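4.2 Warming bread and leftovers

Your Trandela benchtop oven is happiest with small jobs, and once you've got the hang of it you'll probably stop turning on the big oven for a couple of rolls (we certainly have at home).

1. Slide the rack into the lower position and close the door.
2. Turn the left dial to 180 and let the oven heat until the orange light goes out.
3. Put the food on the tray, leaving a little room on all sides – crowded food warms unevenly.
4. Set the timer. Two minutes is plenty for sliced bread, while a cold pie will want a good deal longer. 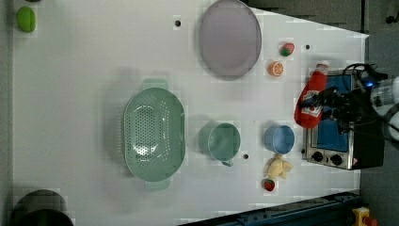 Fig. 38. Toaster oven at the end of the table, with an oval plate for serving.

5. When the bell rings, turn both dials back to off and lift the tray out with an oven mitt.

Note: The timer on the Gerden model runs on for a moment after the bell. Please don't force the dial back, just let it finish in its own time.

CAUTION: The top and sides get very hot. Keep tea towels, bread bags and plastic bottles well away, and never use the top as a plate warmer, tempting as it is on a cold June morning.

For crumbs and spills, see 4.3.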